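Search this site Search

Jõgi sorting cell

The Jõgi cell is a tabletop handling station used for sorting cutlery and light packaging with hand-held grippers. Built by Fovetti, first set up in Stostside in April. Operator works a pair of grippers, one per hand, and the motions are recorded for later use on arms. Most of what is written on it concerns upkeep, as the cell itself is simple.

Setup

White work surface, kept clear apart from the task items. Translucent bins go along the back edge, slot side to the operator. Cutlery in front. Marker plates are fitted on top of the grippers and must be seated flat before a run - a tilted plate throws off the tracking and the whole run is lost. Cables are routed outward so they dont cross the work area. Full setup from bare table takes 6 minutes by the Fovetti sheet, longer in practice.

Task layouts differ. Cutlery to bins is the usual one, clear plastic trays the harder one.
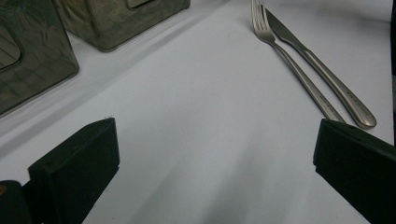
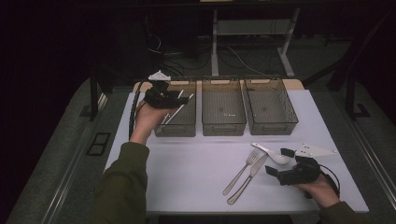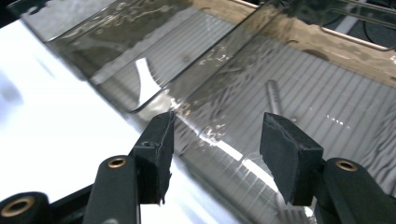 Upkeep

Finger pads wear first. Edges fray, then grip gets uneven and flat handles start to twist on pickup. Pads are changed as a pair, never singly. Two screws each side. Old glue residue comes off with alcohol and a plastic scraper; metal scrapers mark the block.

Bushings in the linkage are checked at the same time. Open and close the jaws by hand, feel for side play. Any click, replace. No oil - it creeps onto the pads. Oľga Hrnčiar's service notes, which most sites still follow, give 542 cycles between checks for tray work. The figure has been called too cautious, mainly by Polivia, who ran the cell longer between checks and reported no trouble with cutlery. Nothing published on trays from them.

Lens wipe daily, dry cloth. Smudges on the camera window show up as haze and are often mistaken for a lighting fault.

Common faults

Jaws not reading fully open: usually a cable pulled tight at the wrist. Reseat, then zero again.
Jaws drift after zeroing: loose pad screw, sometimes a worn bushing.
Tracking lost on one side only: marker plate dirty or lifted at a corner.
Glare on clear trays: lower the overhead light or move it to the side. Matte spray was tried at Stostside and droped, it flaked onto the pads.

Recalibration is needed after any pad change. Both grippers, even if only one was opened up.

See also: Finger pad, Linkage bushing, Polivia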